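Section 4: Setting Up Your Endness Worm Bin

By now you should have the bin out of its carton and all the parts checked off (Section 3, if you skipped ahead like I always do). The next part takes an evening, and then the worms need a few days to settle. I've run an Endness in my laundry room for years, so I'll tell you what the factory sheet says and then what I do.

Before you start, you'll need:
The base tray, one working tray and the lid
The spigot and its two rubber washers
The coir brick
Plain paper for bedding
Your worms, still in their shipping sack

4.1 Fit the spigot

1. Push one washer onto the threaded end of the spigot.
2. Feed the thread through the hole in the base tray from the outside.
3. Put the second washer on from the inside, then the nut. Hand tight is plenty!
4. Close the spigot, pour in a cup of water and leave it for 11 minutes. Feel underneath for drips.

CAUTION: Don't use pliers on the nut. I cracked my first base tray that way and had to wait until January for a new one.

4.2 Make the bedding

1. Drop the coir brick in a bucket and pour warm water over it. Let it swell up, then break it apart with your fingers.
2. Squeeze a handful. You want one or two drops to come out, like a wrung-out sponge. If it streams, keep squeezing.
3. Tear your paper into strips and mix them through.
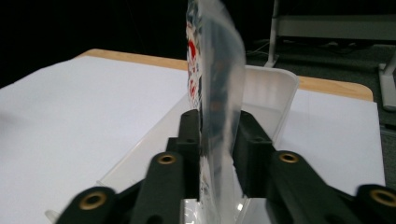 Worms breathe through their skin, so damp bedding matters more than almost anything else in this guide, and it's worth making extra while your hands are already dirty. Mine goes into the working tray about a hand deep, and the leftovers get bagged. Any thin see-through plastic bag will do, the crumply kind with a bit of red and white printing on it is fine, and I like being able to check for mold without opening it. Leave the top loose so it doesn't go sour. If it does smell sour, toss it on the garden and start over.

NOTE: Newspaper, egg cartons and brown cardboard all work. Skip anything glossy or waxed, and pull off the tape.

4.3 Add the worms

1. Pick a time when you'll be home. I do it on a Sunday after lunch.
2. Spread the bedding level and make a shallow dip in the middle.
3. Tip the worms into the dip, packing material and all. Don't spread them out.
4. Leave the lid off and a light on overnight. They hate light, so they'll head down instead of up the walls.
5. In the morning, put a damp sheet of paper over the top and close the lid.

The sheet is the bit people leave out, and then they write to me about fruit flies. Cut it a little smaller than the tray so air gets in around the sides. I do all my cutting and tearing on a table in the spare room, where there's space to lay things out flat.

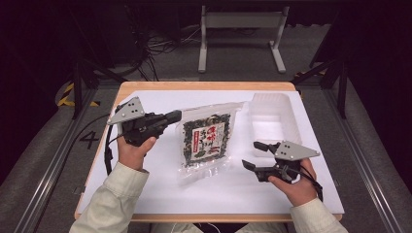 Fig. 4-2. White paper laid out over the light wooden tabletop.

4.4 The first feeding

Wait three days. Then bury a small handful of soft scraps in one corner, cover it, and leave it alone until it's mostly gone. Thérèse Caron at the Ostdale community garden freezes her scraps first and thaws them before feeding, and I've copied her ever since (they break down so much faster).

CAUTION: No meat, no dairy, no oily leftovers. Go easy on citrus and onion.

If worms are gathering under the lid after the first week, the bedding is too wet or there's too much food in there. Mix in a couple of handfuls of dry paper, open the spigot to drain the base, and go to Section 6.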